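Trinport FC, minutes of the October meeting, 7:30 pm start. Ynyr Hopkin in the chair.

**Transfers.** Hagedorn have asked again for our left back on loan. Their offer covers match payments but no travel. The chair said the same offer came last season and the travel bill landed with us. Not agreed. Hagedorn to put a figure in writing before we discuss it further.

**Shirt sponsor.** Flirari's proposal was tabled. It promises 618 new followers by the end of the season. Several members asked what a follower is worth at the gate, where we had 77 paying at the last home game. No answer in the papers. Held over.

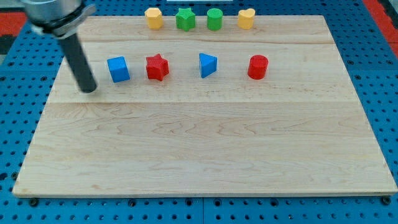
*Coloured block toys on a maple board.*

**Dravdale away.** The coach quote is $146 higher than last year for the same coach. Ynyr to ring for a second quote. The claim that Dravdale's new pitch "drains in minutes" was noted and doubted.

**Registrations.** 57 players on the books, four still without clearance. The league's online form was meant to fix this. Paper copies to be kept anyway.

Closed 9:10 pm.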